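Home Hemodialysis Should Be Offered First

By Hussam Nseir

Most adults who reach kidney failure begin treatment in a center. They travel three times a week, sit for about four hours, and travel home again. For many of them this is the right arrangement. For a good number it is simply the arrangement that was available on the day the decision had to be made, and it is rarely revisited. It is the position of this essay that dialysis programs should present home treatment as the starting point of the conversation, and should be required to record why it was set aside when it was.

The clinical case has been made many times. Longer or more frequent sessions remove fluid more gently, and patients who manage their own schedule often report shorter recovery after treatment. The evidence is not free of bias, as people who go home tend to be younger and better supported. That caution is proper. It does not justify silence on the subject during the first weeks of care, when habits are formed.

At the Skaluveck renal program, 1070 patients passed through the education clinic over the period we reviewed. Of these, 700 had no note in the chart showing that home treatment had been discussed at all. A further 91 had expressed interest and were never given a training date. These are failures of process, and they can be corrected without new drugs or new machines.

The practical objections deserve a serious answer. Water supply, storage space, waste removal and electricity all have to be assessed before a machine is installed. The last of these is often treated as the patient's private concern. It should not be. A household that takes on treatment also takes on the cost of running it, and a power failure during a session is a clinical event. Programs should reimburse utility costs as a matter of course and should help patients in rural areas obtain backup supply, whether by battery, generator or solar installation.

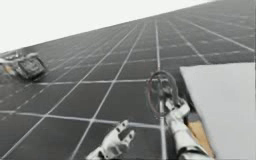
Training and the Care Partner

The second obstacle is staff time. A nurse who trains one patient for several weeks is not available to supervise a full row of chairs, and budgets built around chairs will always count this as a loss. Harb, the smaller of our two satellite units, set aside a protected training post in February and has kept it filled. The larger unit has not, and its referrals remain low.

The burden on families must also be stated plainly. A spouse who agrees to help with needles and alarms has accepted a job without pay or leave. Respite sessions in the center should be guaranteed in writing, and a patient who wishes to return to the center permanently should be able to do so without being described as a failure – a word that still appears in our own discharge forms.

What Should Change

Every new patient should meet a home dialysis nurse before permanent access is placed, or within the first month where treatment began as an emergency. The outcome of that meeting should be recorded, and it should be repeated once a year. Payment to programs should cover training in full.

Home treatment will not suit everyone, and no patient should be pressed into it. The choice belongs to the patient, and the duty to explain it belongs to the program.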